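Home | Builds | Parts list | Forum | Log in

We use cookies to keep you signed in. OK / Settings

Ilano arm, shared bench build
Section 4: Paper pick, first runs

Do section 3 first. Gripper zeroed, wrist camera streaming, e-stop in reach.

1. Power on. Wait for the arm to finish homing. Hands off the table.

2. Open the Zasetti panel, load profile 2. Speed cap to 2000, not the default 2663. Default is too quick for paper.

3. One sheet only. Jog in slow till the fingertip is at the bottom edge of the sheet.

4. Check the wrist feed. Sheet nearly edge-on is fine, soft focus is fine at this range.
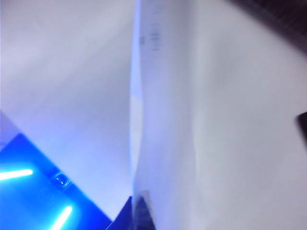 Janelle Buenaventura wrote in to ask for a lower grip force on thin paper, as hers creased at the stock value. Try 673 and work up from there.

5. Close the gripper. Lift a little, stop, look. If the sheet slips, open, back off, redo step 3.

CAUTION: don't reach in to straighten teh sheet with the motors live. Pause first, every time.

6. Retract and roll the wrist to the look-around pose. Feed will be tilted hard over. Leave it, the software levels it later.

7. In that pose find the black device on the end of its rod. Green light on it should show in the feed. No green, go back to step 1.

Note: check the cable under it has slack. Anything else on the tabletop that the arm could clip, move it now.
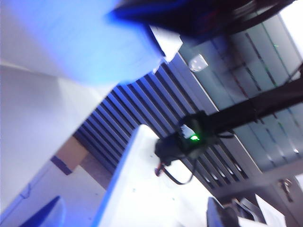

Maya Tarawneh: can you save the look-around pose as a preset? I'm re-jogging it every session and never land in the same spot.

Yes. Poses > Save current > name it. Presets get wiped by the Nseir firmware update so write the joint values down somwhere too.

8. Run the pick five times at the low cap before raising anything. Log the misses.

9. Park the arm, power off. Section 5 covers stacking.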